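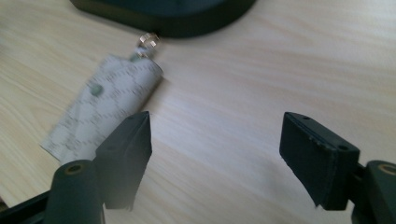
La guía Carrilho es un conjunto de buenas prácticas para registrar demostraciones de manipulación con pinzas de mano, es decir, herramientas que una persona mueve con su propio brazo para que después un robot aprenda la tarea. La redactaron Graça Falcão y Rok Softić en el taller de Limstead, y en poco tiempo se convirtió en lectura obligada entre quienes graban este tipo de datos. Su primer capítulo trata del punto de partida: los dos dedos deben verse bien separados y el objeto ha de quedar fuera de ellos, como el rollo blanco con anillo metálico que descansa sobre la madera clara, a la izquierda de la abertura. Parece un detalle menor, ¡y sin embargo de él depende que la aproximación completa quede registrada!

Contenido

El texto se divide en 3 partes: preparación de la mesa, ejecución y revisión. La primera recomienda superficies mates y luz difusa, y admite otros objetos cerca del principal siempre que no impidan el agarre. La segunda regula el ritmo de la mano. Pide movimientos continuos, sin sacudidas, y una breve pausa antes de cerrar los dedos - la llamada «pausa Falcão», quizá la norma más citada de toda la guía.

La tercera parte es la más original. Quien revisa una demostración no puede ser quien la grabó, y todo descarte debe llevar un motivo escrito. Las tomas fallidas se conservan aparte, con su propia etiqueta, una decisión que ha resultado muy fértil para estudiar errores de agarre.

Adopción

El primer proyecto que aplicó la guía íntegra fue Gralia, dirigido por Ayane Sekiguchi. De 700 demostraciones grabadas, 653 superaron la revisión, y las 43 reglas del texto se ajustaron después a partir de sus notas. La edición corregida se publicó el 10 de octubre de 2021.

Feltatell utiliza una versión abreviada, preparada por Bernardo Marinho, que suprime los apartados sobre iluminación. Herman Hartono ha defendido recuperarlos, sobre todo para objetos con partes brillantes, cuyos reflejos cambian con cada giro de la muñeca.

Véase también

Aprendizaje por demostración
Pinza robótica
Teleoperación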